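Salwood Hall - Kitchen and Storeroom Safety Check
Inspection date: September 18, 2021
Checked by: Hedvig Sjögren
Copy to: Tekle Fikre, bookings

Ratings are OK, FIX or STOP. Last year's fourth rating, "Hmm", has been retired.

1. Front steps and handrail
OK. The rail has been tightened and no longer sways like a ferry. Moss is coming back on the bottom tread, shady side.

2. Exit signs and emergency lighting
FIX. The storeroom sign is lit. The sign over the side door is lit when it feels like it. Book the electrician and ask for a new fitting this time - the old one has had its last new globe.

3. Fire extinguishers
OK. Tags in date, pins in, brackets sound. The kitchen one was doing duty as a hat stand again. Hats removed.

4. Fire blanket
OK. Moved from behind the fridge to beside the door, where a person might reach it without first shifting a fridge.

5. Benches and food prep surfaces
FIX. Main bench is sound and cleans up well. The sealant behind the sink has gone a colour I don't have a name for. Strip it and redo it before the next catered booking.

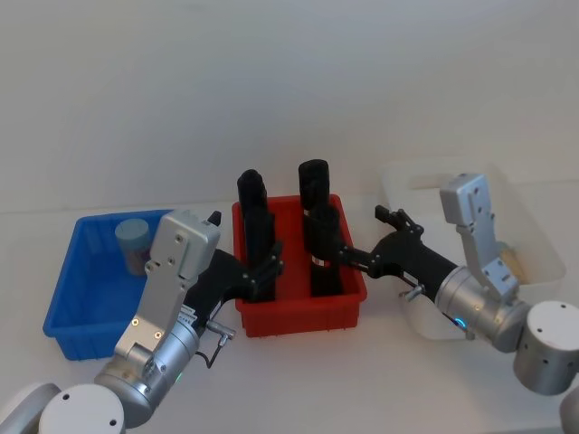
6. Knives and sharps
FIX. The block is fine. The knives, however, live in the tea towel drawer, blades facing whoever is thirsty for a dry cup. Back in the block, please, every time.

7. Urn
STOP. The cord is split near the plug and has been mended with sticking plaster. Unplugged, tagged out and locked in the office. Tekle has asked whether the Midtbø from the old tearoom could fill in. It could, once it's been tested and tagged.

8. Gas bottles
OK. Chained upright outside, valves closed. Invoice 1344 from Lollach covers the new regulator.

9. Storeroom shelving
FIX. Top shelf is bowing under a donation of encyclopaedias. Heavy things go down low. Anyone who wants volume M is welcome to it.
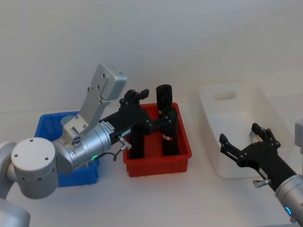

10. Cleaning chemicals
FIX. Bleach and descaler were sitting together like old friends. Separate them. The Floltness spray bottle has no label apart from the maker's name, and "the pink one" is not a safety data sheet. Tip it out properly and start again.

11. Stepladder
OK. Feet replaced, hinges good. Asset number 2174 is still readable if you tilt your head.

12. First aid kit
FIX. Plenty of triangular bandages, hardly a sticking plaster left. See item 7.

13. Side path
OK. Bins were across the gate at 8 this morning and gone by lunch, so I'm letting it go.

Recheck of all FIX items before the end of September. The urn stays where it is until I've seen a tag on it, and the office key is on my ring.

H. Sjögren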